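Notebook > Storage > Plastics

Which plastic is the bin made of?

Print this post | E-mail this post

Jan 25, 2024

I have been replacing the storage bins in the house and the garage, and I wanted to know what the old ones were made of before buying lids, labels, and glue for them. Most household bins are polypropylene (PP) or high-density polyethylene (HDPE). A smaller number are polystyrene or PET. The differences matter for cold storage, for adhesives, and for how long a snap lid survives.

Resin code

Look on the underside first. Code 2 is HDPE, 5 is PP, 6 is polystyrene, 1 is PET. Code 7 means "other" and tells you very little. The number identifies the resin family only. It does not tell you the grade, the additives, or the wall thickness.

The Castby bins in my garage carry a 5. The Zindach bins carry no code at all, and the supplier, Robles, listed them as "durable plastic."

Float test

PP and HDPE are both less dense than water, so a clean sliver of either will float. Polystyrene and PET sink. Cut the sliver from a molding tab if there is one, and put a drop of dish soap in the water, otherwise surface tension can hold up a piece that ought to sink. Both of my unmarked samples floated, which left PP or HDPE.

Separating the two takes more care. HDPE feels waxier and a fingernail will usually mark it. PP is stiffer, and a thin strip can be bent back and forth many times at the same line without breaking. This is why molded hinges are nearly always PP.

Temperature

Standard PP homopolymer gets brittle near freezing. I lost two lids in an unheated garage this January, both at the corner latch. HDPE stays tough far below that. For the garage shelf I have now switched to HDPE, 28 quarts each, and kept the PP indoors, where the temperature is steady and the contents weigh next to nothing. A few toy blocks will not stress any wall you can buy. 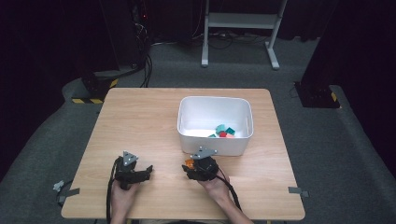 Adhesives and labels

Neither plastic takes glue well. The surface energy is low, so ordinary paper labels lift at the corners within weeks. Options that held for me:

- Labels sold for low-surface-energy plastics.
- A two-part cyanoacrylate with a polyolefin primer, for repairs.
- A card in a clip-on holder, for anything relabeled often.

Wipe with isopropyl alcohol first and let it dry. Sanding made no difference on the PP and left visible scratches.

Comments (3)

Marlene Böttcher wrote:
The soap drop is worth repeating. I had a PET sliver sitting on top of the water until I poked it under.

Jairo Ticona wrote:
Did you try the Atau lids on the Castby bins? The rim looks like the same profile.

Author reply:
They fit, but the latch is loose on the short side. I would not lift by it.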